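**Shared workshop opens its kitchen-table build to visitors**

HELLAMER, January -- Members of the Clemia shared workshop are inviting neighbours in to see their home-made cooking station, a build that began on a spare workbench and now has a corner all its own. The group works with hand-held grippers, practising small kitchen jobs such as lifting a pot of soybeans, and everyone who drops in gets a turn!
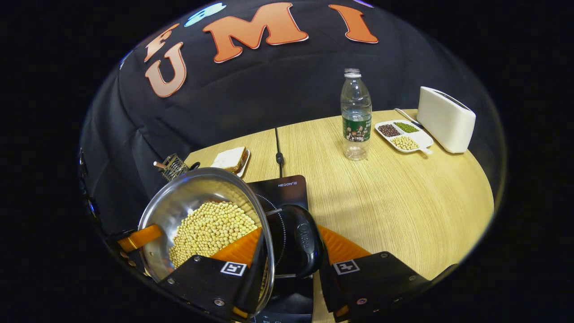

"We wanted something you could put together with ordinary tools and a free evening," said Mirjam De Graaf, who started the project. "I love how quickly people get the hang of it -- my aunt was moving pots before she'd taken her coat off."

Parts for the corner cost the group £318, met from members' subscriptions. Milan De Bruijn cut the fittings and is writing up the build notes, which will be free to copy.

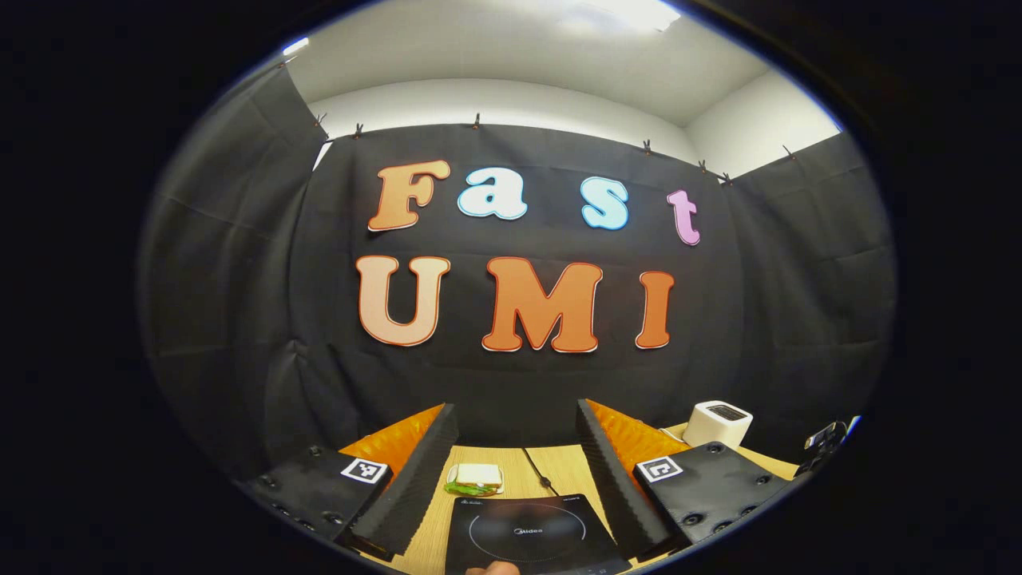
*The Clemia corner, with cooktop, table and "Fast UMI" lettering on the curtain.*

Open evenings start at 7pm and have room for 20 people. Places can be booked at the workshop desk.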